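The Long Wait Between Two Pens

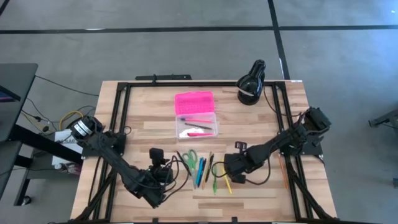

So what does a planner do all day? It picks a path for each arm that gets the gripper where it needs to go without hitting anything, and then it does that again, very fast, every time the world changes.

I went out to Telton's shop in Hernesstead expecting to write about motors. I came home with a notebook full of software. Dolores Rosenthal runs the planning side, and she talks about her code the way my uncle talks about his truck (fondly, and with a lot of swearing).

The job on the bench is sorting out pens, pencils and a pair of scissors with a pencil case close by, using 2 arms that share one wooden tabletop. Sounds easy! But pens lying side by side are miserable for a perception system. Thin, dark, nearly parallel — the software wants to call two of them one fat pen. Dolores had a log of 392 grasp plans from August, and she scrolled me straight to the ones she hated.

Then there's the sharing. Each arm has to know where the other one is going to be, and the early version of Herley, their planner, solved that by making one arm sit and wait. "Polite to a fault," Dolores called it. The new version lets both move at once and only slows them down when their paths get close.

Mei Greenberg wrote the replay tool, and I think it's my favorite thing in the building. You drag a slider and watch what the planner believed at any moment, little colored outlines and all. She found a bug that way in run 2906, where the scissors had been labeled as two pencils with a gap. She fixed it before lunch, and after lunch she was back on the cables, which still confuse everything.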